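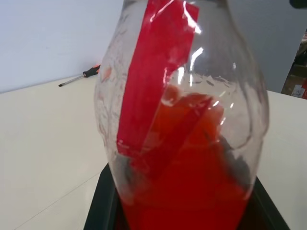
Niamh Keogh replied at 8:15 a.m.: Have you tried soaking the tape before pulling at it? We had the same red stuff on the Hennessy jars and warm water with a drop of dish soap lifted it in one go. Don't use a blade on patterned glass.

Ticket 341
Opened by: Eimear Coughlan
Subject: Tape residue on vase, color for the clear bottles
Status: Open
Priority: Low

Niamh, thanks. Soaking is next. So far I have only tried peeling from the top end, and the strip stretches and leaves glue in the pattern. I stopped there.

The vase is the Ania one from the display order. It has to be clean by Sunday. The red in the lower half can stay until the tape is off, then I'll empty it and rinse.

Second problem, same table. The red for the bottles is coming out uneven from one batch to the next. Mix was 6 drops to a bottle, tap water, shaken with the cap on. Tadhg Doherty used the same count and got a paler result. He was filling to the shoulder and I was filling to half, so that probably explains it.
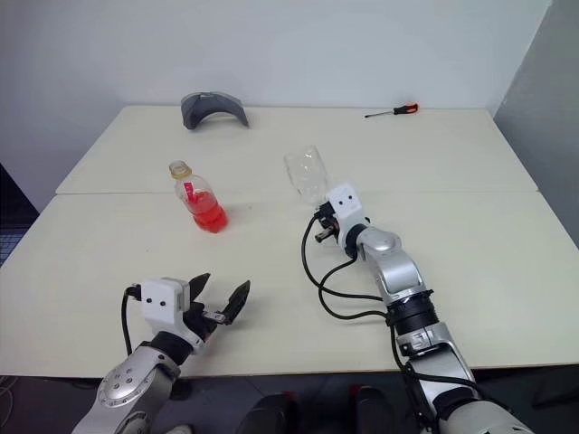 From now on we fill to half and count the drops after the water is in, not before. I've written 50 on the Bimwood tray label as the number of bottles still wanted, which is the figure Gráinne Mulcahy gave me in July. If that has changed, tell me before I mix more.

Still to do:
Soak vase, peel tape, wipe off glue
Check the bottle caps for leaks, upside down over the sink
Put the screwdriver back in the drawer
Ask Dremano if they have the same dye in a bigger size

Update, 2:40 p.m.: Vase soaked for half an hour. The tape came away in two pieces. There is still glue in the curved lines on the left side. Trying cooking oil and a soft toothbrush. Leaving the ticket open.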